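Bimanual Handover: Notes from the Student Robotics Club

14 February has passed into our records as the date on which the club adopted a single exercise for the term. Each pair of students is asked to pass an object from one arm to the other over a clear plastic container, and to write up the attempt in the shared logbook.

The exercise was proposed by Antigoni Nikolaidis, who supervises the club, and replaces the stacking task used until December. Entries will be marked out of 100, with 80 required for a place in the Skosska student competition.
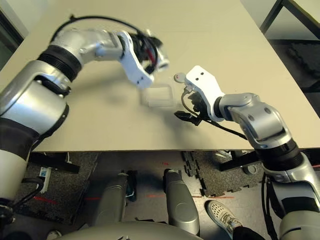

Division of work

Sigita Paju and Lefteris Kokkinos are responsible for the motion of the two arms. Demetrio Pacheco maintains the logbook and has asked that failed attempts be recorded as fully as successful ones – a request I support, having been the worst offender last term.

The first question for every pair is the angle at which the object should be presented. An upright can leaves little room for the second gripper, and most of us now prefer a tilt. 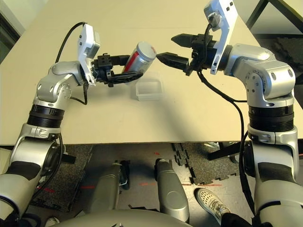
The can held tilted in the left gripper, with the right gripper open towards it.

There is some disagreement over when the first gripper should release. Lefteris favours an early release, while Sigita would have both grippers hold the object for a moment before either lets go. My own programme follows Sigita's method, although it is slower and my mark at the last internal review was 62.
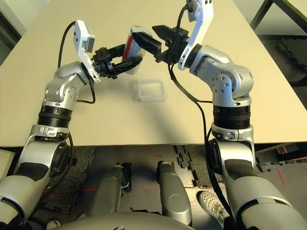 The written report carries as much weight as the demonstration and is limited to 500 words. Members should state which arm gives and which receives, and should describe the release in plain language. Drafts may be sent to Demetrio or to me for comment before submission.

Nikola Domański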